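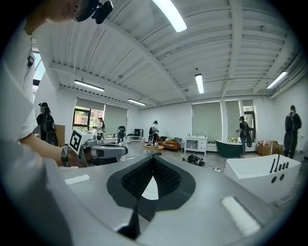 Stand 2024-01-10, Bericht zur Förderung des Nachwuchscrickets in Gralldale. Der Spielbetrieb der Hallenrunde läuft seit Oktober nach Plan, alle angesetzten Partien der beiden Altersklassen U13 und U15 wurden ausgetragen. Die Heimspiele finden weiterhin in der Halle Nilham statt. Getränke werden dort jetzt in Glaskrügen ausgegeben, der Posten für Einwegflaschen entfällt damit im zweiten Halbjahr. Den frei gewordenen Betrag möchten wir für Bälle verwenden und bitten um kurze Zustimmung.

## Training und Teilnahme

Zum Stichtag sind 243 Kinder und Jugendliche gemeldet. Das Training findet an 2 Terminen pro Woche statt. Die U13 ist ausgelastet, bei der U15 sind noch Plätze frei — vor allem am späteren Termin, der für Schüler aus den Außenorten schlecht mit dem Bus zu erreichen ist. Eine Vorverlegung um eine halbe Stunde ist bei der Hallenverwaltung beantragt, eine Antwort steht aus.

## Material

Die Schlagmatten von Durnex sind geliefert und im Einsatz. An einer Matte löst sich die Kante, sie wurde reklamiert. Die Netze für die zweite Bahn kommen von Hashmi und sollen vor Beginn der Freiluftsaison montiert sein. Helme sind in den kleinen Größen knapp, hier leihen wir vorerst beim Nachbarverein.

## Mittelverwendung

- Hallenmiete und Material bisher: 2.392 Euro
- Schiedsrichterlehrgang: 100 Euro, noch nicht abgerechnet
- Fahrtkosten: Belege werden mit dem nächsten Bericht eingereicht

## Offene Punkte

Der Rasenplatz ist nach dem Regen im Herbst an der Westseite abgesackt. Ob die Pitch dort bleiben kann oder verlegt werden muss, hängt vom Gutachten der Gemeinde ab. Bis dahin planen wir die ersten Freiluftspiele auswärts. Der Spielplan dafür geht Ihnen zu, sobald die Gastgeber die Termine bestätigt haben.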